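2018-01-31, Skerkia bench

Long evening on the folding table! Fadwa Bouazza came by with her box of cable ties and we spent the first hour just on the purple cables, which keep wanting to drape themselves over the grippers. I put one tie on each forearm and left a good fat loop at the wrist (the last routing pulled tight at full reach and I had to redo the whole left side, grr).

Then on to cloth. Started with the black piece because dark on the white top is easy to see, both arms in from the front, one gripper per side.
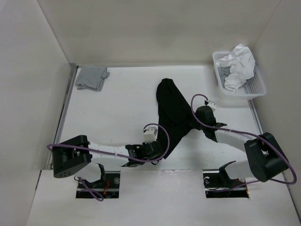 Grip force is set to 20 now, down from 93, and I like it much better. The left arm still comes in a touch later than the right and I think that's in my timing loop, line 513 or close to it, so please don't touch the hardware until I've had a look. Fadwa thinks it's the elbow. We have a coffee riding on it.

Still to do: file down the seam on the front panel, tidy the red wires in the left opening, and ask Lahlou if they have 2 more fingertip pads. I'd love to try towels before April.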